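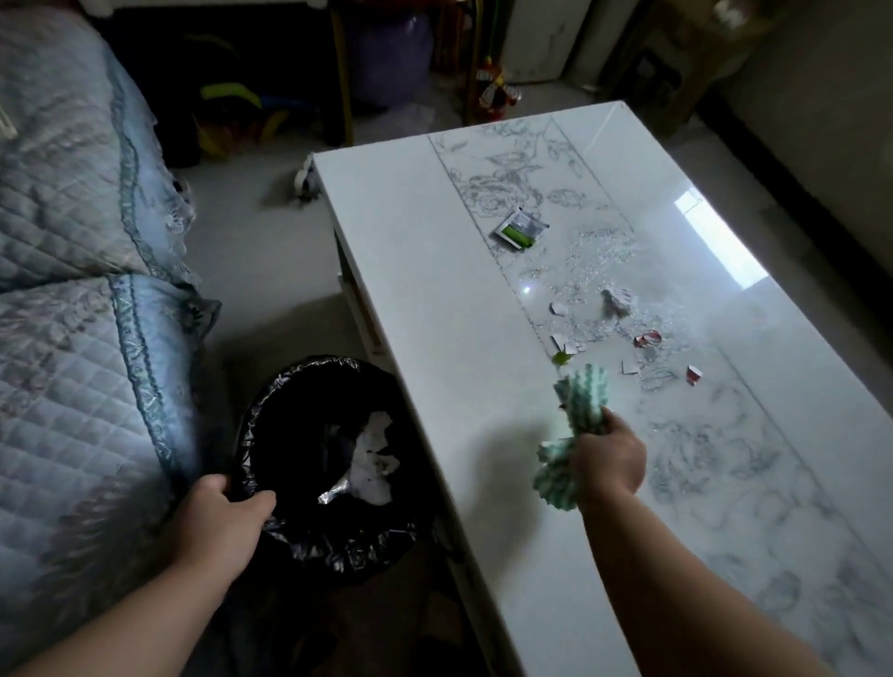
Imke Wiegand
Projektkoordination Lodano, Zwischenbericht Juli an die Skillard-Förderung

Liebe Frau Thaler,

Sie hatten am Telefon gesagt, ich soll lieber erzählen als Tabellen schicken, also erzähle ich! Die Tabellen kommen trotzdem, Gerasimos sitzt noch am Kostenblatt.

Das Wichtigste zuerst: Unser Besuchstag ist gelaufen, und er war voller als gedacht. Angemeldet waren 12 Gäste, gekommen sind ein paar mehr (zwei Kinder, die unbedingt wissen wollten, ob der Roboter auch Zimmer aufräumt). Los ging es um zehn mit einer kurzen Runde am Whiteboard, danach direkt an die Aufgabe, mit der wir uns seit dem Frühjahr herumschlagen: den Tisch abräumen. Papierschnipsel und Verpackungsreste mit dem Lappen an die Kante schieben, Eimer darunterhalten, rein damit. Für uns ist das eine Bewegung, für die Steuerung sind es zwei Hände mit ganz verschiedenen Aufträgen, und beide müssen voneinander wissen.

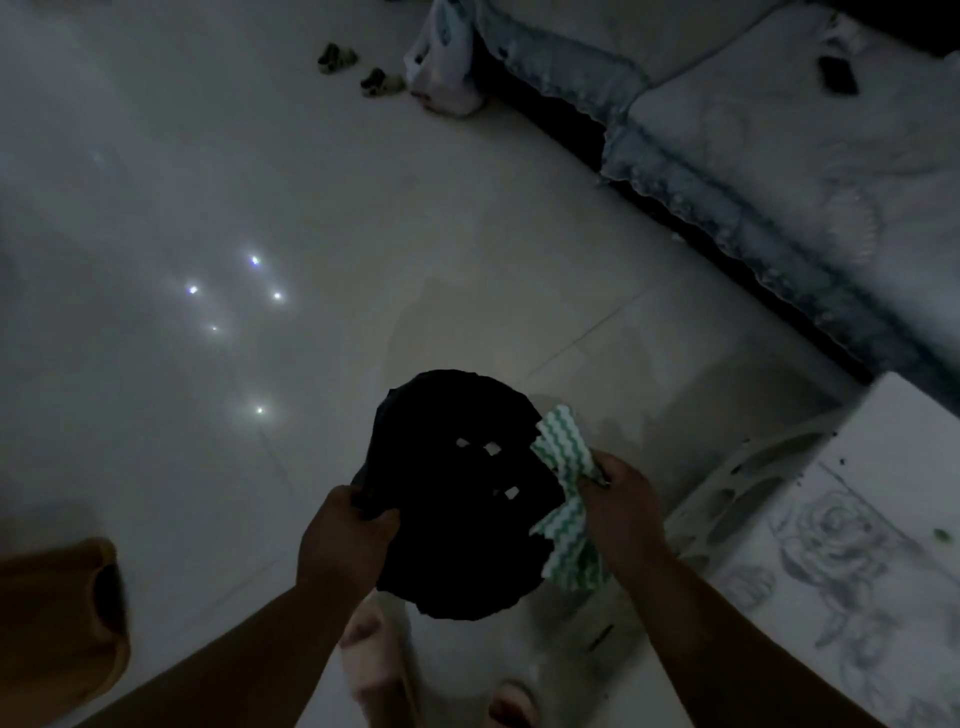 Patricio Arrieta hat das sehr schön vorgeführt, erst mit den eigenen Händen, langsam, und dann am Arm. Vier Durchgänge hatten wir eingeplant. Beim ersten blieb der Greifer mit dem Lappen an der Tischkante hängen und wir mussten abbrechen, die anderen drei gingen durch, wenn auch mit Resten auf der Platte. Mir war das fast lieber als eine glatte Vorführung, weil die Fragen danach viel besser wurden. Eine Besucherin aus der Pflege wollte wissen, was passiert, wenn der Tisch glänzt und sich das Fenster darin spiegelt. Volltreffer! Genau an Reflexionen verliert unsere Erkennung im Moment die kleinen Teile, auf hellen Oberflächen noch mehr als auf dunklen.

Inzwischen haben wir 227 kommentierte Durchläufe beisammen, alle mit Anfang, Ende und einem Vermerk, welche Hand gerade führt. Das ist weniger, als im Antrag steht, das weiß ich. Das Kommentieren dauert eben länger als das Wischen.

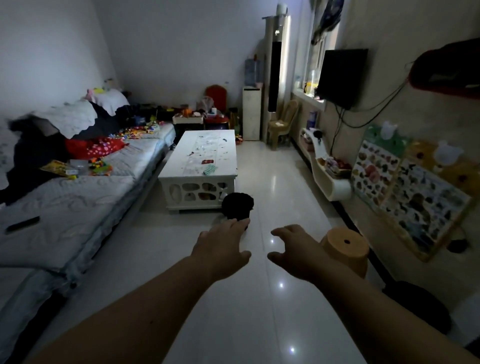
Dazu kommt der Boden. Im Antrag war nur vom Tisch die Rede, aber sobald man in einer Wohnung arbeitet, liegt eben auch unten etwas, und ein Hocker oder ein Eimer steht im Weg. Jaime Prata hat deshalb angefangen, Bücken und Greifen am Boden als eigene Aufgabe zu führen. Ich würde das gern drinlassen, es kostet uns kein zusätzliches Geld, nur etwas Zeit. Sagen Sie mir bitte, ob Ihnen dafür eine Mail reicht oder ob wir einen Änderungsantrag brauchen.

Weiche Sachen sind weiterhin unser Sorgenkind. Ein zerknülltes Taschentuch sieht jedes Mal anders aus, und ein Müllbeutel, der über den Eimerrand geschlagen ist, gibt nach, sobald man daran zieht.
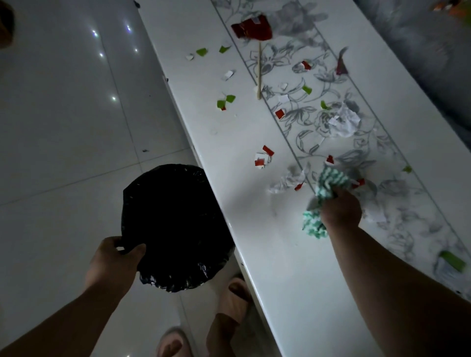
Was als Nächstes ansteht

Neue Greiferfinger von Denel sind bestellt, der Liefertermin ist noch offen.
Zweiter Besuchstag, diesmal nachmittags und mit mehr Stühlen.
Reflexionen: Jaime testet die Erkennung bei Lampenlicht und bei Tageslicht getrennt.
Kostenblatt: kommt von Gerasimos Petridis direkt an Sie.

Rufen Sie gern an, vormittags erreichen Sie mich am besten.

Herzliche Grüße
Imke Wiegand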